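Remboursement des soins dentaires : la réforme change quoi, au juste ?

mvuorinen – 17 oct. 2021
Devis Clindent pour une couronne et un implant : 1 979 euros. Ma mutuelle en rembourse 74. On nous avait promis le reste à charge zéro, je le cherche encore.

Pelote_34
L'implant n'a jamais été dans le panier, c'est écrit noir sur blanc. La couronne, si, selon la dent et le matériau.

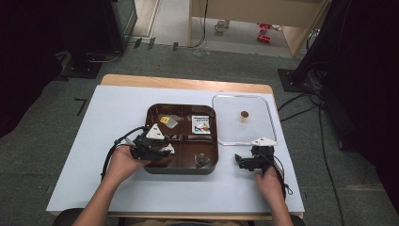 mvuorinen
Écrit où ? En page 5 d'une notice que la mutuelle envoie après signature ? J'appelle ça de la communication.

dodue
Pas d'accord. Ma mère a eu deux couronnes en juillet sans rien payer.

mvuorinen
Tant mieux pour elle. Et sa cotisation, elle a bougé de combien ?

dodue
4 euros par mois.

Pelote_34
Demande un second devis, couronne seule.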